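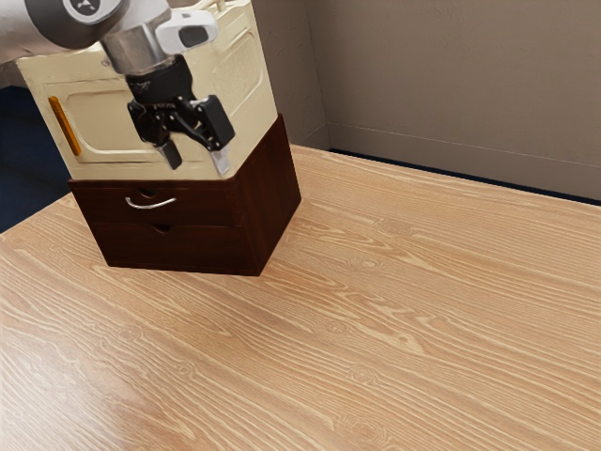 Brolura gallery: planner tests in sim

Hi again! I've been putting our motion planner (Brolura, for anyone new) through its paces on the drawer layout, and I finally have renders I like. Everything runs in simulation on my desktop at home, with the planner allowed 2000 samples per query before it gives up.

The top render has the gripper open, close to the front of the cream cabinet, with the wooden chest underneath. Getting a goal pose near all those flat faces used to take me ages, so I swapped the collision meshes for plain convex hulls and planning time dropped to 14 ms. So happy about that one!

Next is a pose down at drawer height. The elbow-ish bend of the arm is what I keep fiddling with, as the wrist likes to flip when I seed the IK badly. Uwe Nolte suggested trying three seeds and keeping the one closest to the current joints (thanks, Uwe!), and that's in the March build now. 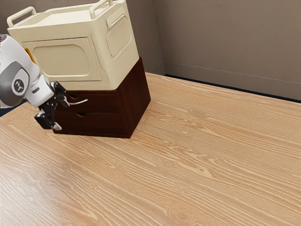

Gripper pointing down in front of the drawers, both of them closed. Random seed 2546, if you want to load it up yourself.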